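Marcela Kolář came home to Foltine on 22nd January with one bag and no job. Her uncle Vratislav met the bus. He carried the bag to the car and talked about the road.

"Your mother's house is cold," he said. "I lit the stove at noon."

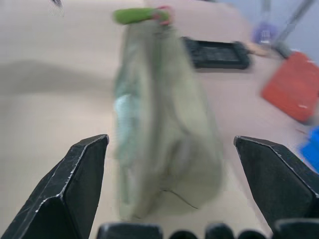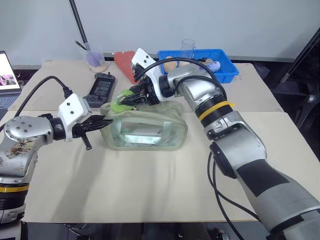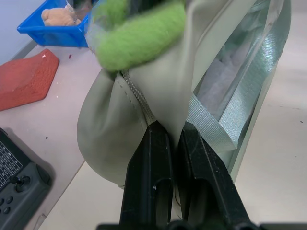

A greenish pouch or bag, second and third pictures.

The stove had gone out. Marcela lit it again and sat in her coat until the kitchen warmed. On the shelf was a tin with 234 crowns in it and a note in her mother's writing: for the chimney sweep.

In the morning she rang Rostislav Tóth, who still swept chimneys. He came at ten and worked for an hour.

"That's 1000 now," he said.

She gave him the tin and said she would bring the rest in November.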